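Okik (Greifwerkzeug)

Okik ist ein handgeführter Zweifingergreifer-Aufbau aus der offenen Werkstatt Jolitz, den Ilona Major dort im Lauf eines langen Winters zusammentrug und der seither, man darf es ruhig so sagen, an etlichen Küchentischen zu Gast war. Geübt wird gern mit dem, was ein Haushalt eben hergibt, besonders mit eingewickelten Süßigkeiten, deren knisternde und verdrehte Hüllen den beiden Fingern einiges abverlangen.
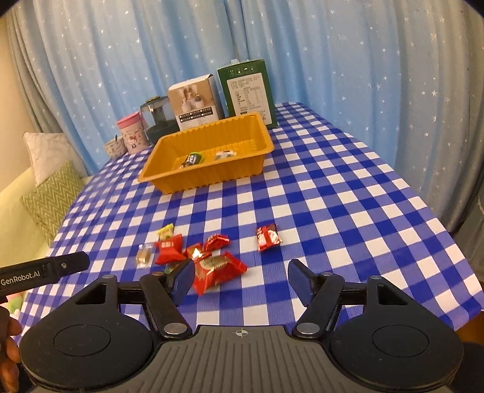

Aufbau und Übungen

Zwei schwarze Finger mit verschraubten Gelenkarmen tragen an den Spitzen dunkelblaue Gummipolster. Zur Übungsreihe »Zamora« gehören 200 Griffe, bei denen Bonbons vom Tischtuch in eine flache Schale wandern, was an einem gemütlichen Nachmittag durchaus zu schaffen ist. Die Anleitung wurde im Juni überarbeitet.

Kontakt: Werkstatt Jolitz | © Werkstatt Jolitz | Nach oben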